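Four Cavities and a Lot of Noise: My Winter With a Small Bottle Blower
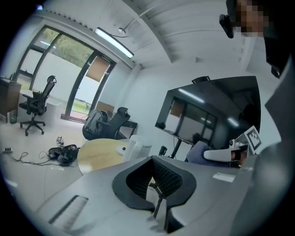

Black textured pads, face to face, with a small white label off to the right.

I'd been writing about packaging for years before I stood next to a blow molding machine for a whole shift, and the first thing I learned is that you can't hold a conversation near one. You nod a lot. You point. Then somebody shuts the air off and you find out you were both talking about lunch.

The machine in question is a Wuviven, a four-cavity model that makes water and juice bottles for Barurora, a bottler small enough that the office and the break room share a microwave. On paper it'll do 3000 bottles an hour. On the days I visited, it was set to 2000, and the crew seemed perfectly happy with that. I asked why they'd pay for speed and leave it sitting there, and the answer was juice. Their juice bottle has a thick shoulder and a fussy little waist, and if you hurry the heating you get a cloudy band right where the label goes (shoppers hate it, apparently, and so do I now that I've started looking for it).

If you've never seen a preform, picture a test tube with a finished screw top. It rides past a row of lamps until the plastic goes soft, drops into the mold, gets stretched by a rod and then blown out with air. The whole business is over before you've figured out where to look! I must have watched a hundred go by before my eyes caught up.

Most of the craft is in the lamps. Each one can be turned up or down separately, and the operators fiddle with them the way my aunt fiddles with her oven. A cold morning changes things. So does a new box of preforms from a different supplier. Barurora buys from Lâm for the water line and from Udberg for juice, and the two don't warm up alike, so there's a greasy notebook hanging on a string with the settings for each. I offered to type it up. The offer was declined.

Changing molds was my favorite part. The old machine needed most of a morning and a lot of swearing, and this one takes long enough for a coffee and a doughnut - if the bolts behave. After one swap they ran 1085 bottles before anyone was satisfied with the base, which kept coming out a hair off center. All of those went into the grinder bin.

Would I buy one? I don't have the floor space, or the compressor, and the compressor is where your money goes. People shop for the molding machine for months and then pick the air supply in an afternoon. Barurora did it that way too, and they're replacing theirs in April.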